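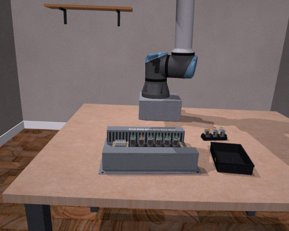

The relay swap cell in Barasa, with the six-relay panel, the spares holder and the bin.

Wrong relay pulled: what we found and what changes

Before the relay swap job goes to the Anolach site, every release of the Platar control software has to get through 900 runs in the Barasa simulator. The February release did not get through. In 107 of those runs the arm closed on a healthy relay, pulled it out of its base and dropped it in the bin. The run log marked every one of them as a success.

The job itself is short. One relay in the row of six is flagged as bad. The arm moves in over the panel, grips that relay, pulls it, bins it, takes a spare from the holder and presses it into the empty base. In these runs the relay with the orange tab was the one to be replaced. It sits second from the left as you face the panel from the front.

Nassoro Kinyua spotted the problem on a Thursday while checking cycle times. A handful of runs ended with the orange tab still in the row, and the cycle times on those runs were normal. There had been no stops and no retries, so nothing had been flagged for review.
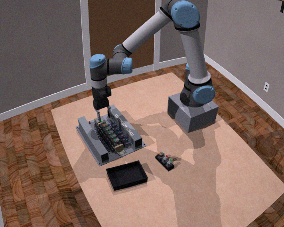

The cause was in how Wenar, our motion planner, hands the target over to the wrist camera. Wenar can bring the gripper down over the row in two ways, with the wrist turned half a revolution between them. Both are valid and both clear the wiring ducts. It picks whichever one needs less joint travel from where the arm happens to be. When the wrist is turned the second way, the row runs in the opposite direction in the camera view, so relay two from one end becomes relay five.

The February release was supposed to correct the count for that. It did so when the arm started from its home position. If the arm had been paused and restarted partway through the approach, the correction was skipped and the arm went to the wrong end of the row. All 107 bad runs had a pause in them. We had added pauses to the test set only in this round, which explains why the earlier releases looked clean. We have since gone back and rerun the previous release with pauses, and it has the same fault.

Two checks should have caught it and did not. The pull force limit is set at 90 newtons, and it is there to stop the arm from tearing at something that is stuck. A healthy relay comes out as easily as a bad one, so the limit had no reason to trip. The second check compares the tab color against the job sheet, but it ran before the final approach and was never repeated. By the time the fingers closed, the color result belonged to a different position in the row.

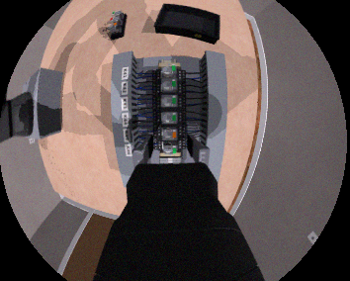 On a simulated panel this costs us nothing. On a real one, pulling the wrong relay could drop out a pump or a door interlock while people are working next to it. The Anolach procedure calls for the panel to be isolated before the arm moves in, and that rule stays exactly as it is. We are still treating this as a safety fault.

Changes in the next release:

Position is worked out from the panel's own mounting plate and no longer from the order of relays in the camera view.
Tab color is read again with the gripper stopped above the relay, before the fingers close. If it does not match the job sheet, the arm backs off and waits for an operator.
Any pause during the approach sends the arm home to start over.
A run counts as a success only when the relay in the bin matches the one on the job sheet.

The third change adds time to every interrupted job. We looked at ways to resume from where the arm stopped and decided to leave that for later.

The February release has been withdrawn. If you have a copy on a bench system, please remove it and go back to home-start jobs only, with no mid-run pauses. The full set of 900 runs will be repeated on the new build with 3 pauses in each, placed at random. Send questions, or logs from any run where the tab color at the end looked wrong, to Nassoro.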